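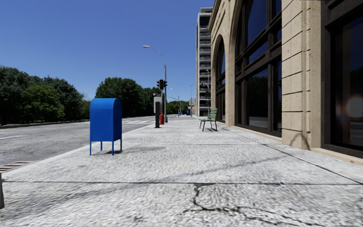 Figure 4. Sidewalk view in the route simulator. Mailbox and hydrant at the curb, bench toward the building.

Section 3. Reviewing a simulated route before release

Applies to: route reviewers, shift leads, and walking couriers who have moved to the review desk.

With the Lauritsen courier carts in service, the first check of a new delivery route is done at the desk. A reviewer drives the route in the Flodance simulator, marks the fixed objects, and sends the route to the shift lead. Couriers who used to walk a new street with a clipboard now do most of that work on screen. The walk itself has been kept, but it comes later and is shorter (see Section 5).

You will need a reviewer login, the route number from the Punholm depot board, and the paper or digital notes from the last courier who worked the street.

3.1 Open the route

1. Log in and select Routes, then Awaiting Review.
2. Choose the route number. The first sidewalk view loads with the cart stopped.
3. Check that the street name matches the depot board. If it does not, close the route without saving and tell the shift lead.
4. Set the view height to Cart. The Walking height is easier on the eyes, but curbs and ledges look lower than they do to the cart.

Note: A route can hold up to 300 marks. Long routes are split by the planner, so you should not reach the limit. If you do, stop and report it.

3.2 Mark fixed objects

1. Start with the curb side. In Figure 4 this means the blue mailbox, the dark post, the light grey cabinet behind it, the red hydrant, and the street lamp pole.
2. Draw each mark on the ground, around everything the object stands on. For the mailbox, enclose all four legs in one mark. Do not leave the space under the box open.
3. Move to the building side. Mark the bench with its legs and the full depth of its seat.
4. Mark the building line last. Follow the stone where it meets the sidewalk, including the ledge under the dark window.
5. Select Check Width. The simulator shows the narrowest passage between marks. Anything shown in amber goes to the shift lead with a comment.

Caution: Do not mark shadows. The mailbox, the bench, and the long faint line across the concrete in Figure 4 are common places to get this wrong. A marked shadow makes the cart slow down for nothing, and people walking behind it have to step around.

3.3 Mark the surface

1. Use the Joint tool for the straight lines between slabs. One click on each is enough.
2. Use the Crack tool where the line is jagged or branches, as it does in the near part of the sidewalk in Figure 4. Trace the main line first, then the branch.
3. Mark storm drain grates in the gutter as No Crossing, even when the route does not leave the sidewalk.
4. Leave the height of a crack blank. It is measured on the street walk.

3.4 Add courier notes

The simulator has no deliveries, school crowds, or trash day. Couriers know these things, and the route is not complete without them.

1. Open the Notes panel and enter what the last courier reported, in the courier's own words where possible.
2. Add the time of day if it matters, for example "bench full at lunch, 12:00 to 1:00."
3. Enter the courier's name. Notes without a name are returned.

Note: Damir Babić walked the Fosuvmont streets before the carts came and still takes calls about them. Ask him before you change a note he wrote — several cover doors that open outward.

3.5 Send for release

1. Select Send to Lead. You can't edit the route while it is with the lead.
2. Log the review on your time sheet as route work. It is paid at the same rate as walking time.
3. Take your screen break before you open the next route.

Reviewers do no more than three routes in a shift. This limit was set in July, after the first group reported sore eyes and missed marks late in the day. A shift lead may not raise it to clear a backlog. Questions about hours, or about going back to a walking route, go to Elli Ruotsalainen at the depot office.

Continue with Section 4, Returned routes.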